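Part-time box office and front-of-house assistant
Olar Playhouse, Rilden

The Olar Playhouse is looking for a part-time assistant to work in the box office and help look after audiences on show nights. We are a small theater on Kushnir Street with one stage, a lobby bar and a rehearsal room upstairs. The season runs from September through the end of spring.

You will work up to 30 hours a week when a show is on and fewer between productions. Most shifts are evenings and weekends. The box office opens at noon on matinee days and stays open until the second act has started.

The work includes:
Selling tickets at the window and over the phone
Answering email about seating, refunds and group bookings
Scanning tickets and showing people to their seats
Balancing the cash drawer at the end of a shift
Restocking programs and posters in the lobby

We use the Ando ticketing system. If you have used something similar you will pick it up quickly, and if you haven't, we will train you. Training is two paid afternoons, followed by a week of shifts alongside someone from the current team.

There is no uniform. Staff wear their own clothes, and T-shirts are fine for daytime shifts. On show nights we ask for a plain dark top and shoes you can stand in for a few hours.

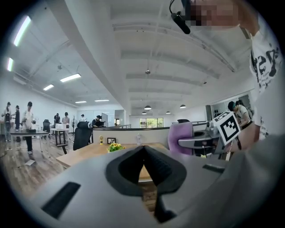
Daytime clothes: a printed white T-shirt

You should be comfortable talking to strangers and handling money. Experience in a theater, store or restaurant is useful but not required. You need to be at least 18, because the lobby bar serves alcohol. The box office window is step-free, but the balcony is reached by stairs only – tell us if that would be a problem and we will plan your shifts on the main floor.

Pay is hourly and goes out every second Friday. Staff get 2 free tickets to each production, and half price on any others.

To apply, send a resume and a short note saying which evenings you can work. Email is best, or drop an envelope at the box office, 510 Kushnir Street, Rilden. Please don't call the ticket line about the job. Applications close Sun 8 March, and we will reply to everyone who applies.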